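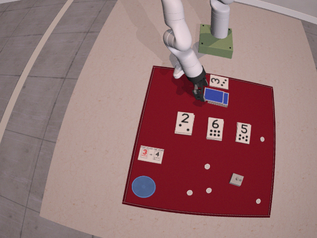 Is the Ronasside games café pass worth the money? For most of us it isn't, unless you plan to go at least twice a month.

The pass costs £21 a month and the leaflet promises "unlimited table time". Read the small print and unlimited means two hours a visit, with weekends left out after 5pm. A single visit on the old tariff would have cost less than the bus fare from Mimedby and back.

2 comments

I asked the owner, Shabani Tanui, how many people had signed up since September. Roughly 60, I was told, though that seems to include anyone who took the free trial and may never come back. The Prarnavwood branch tried much the same scheme and dropped it without a word to members. 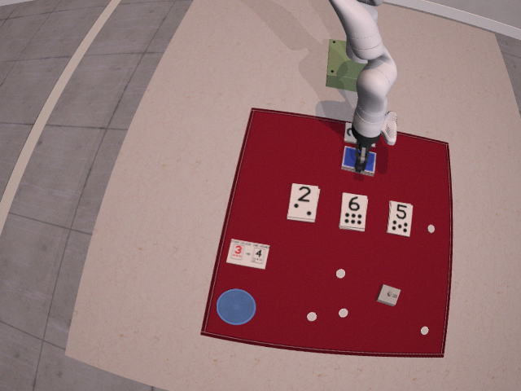
My bigger doubt is about the games themselves. The café says its library is "always growing", yet the shelf list hasn't changed since the summer and half of it is trivia. I'd pay for something I can't get at home. Number cards and small discs on a dark red mat are all very well, but most families could put that together from a kitchen drawer. Show me a few titles I haven't played and I may think again.

The trial offer runs to the end of the month. Take that, and keep your bank details to yourself.

Shares: 21
Last updated: Saturday, November 3, 2018
2 min read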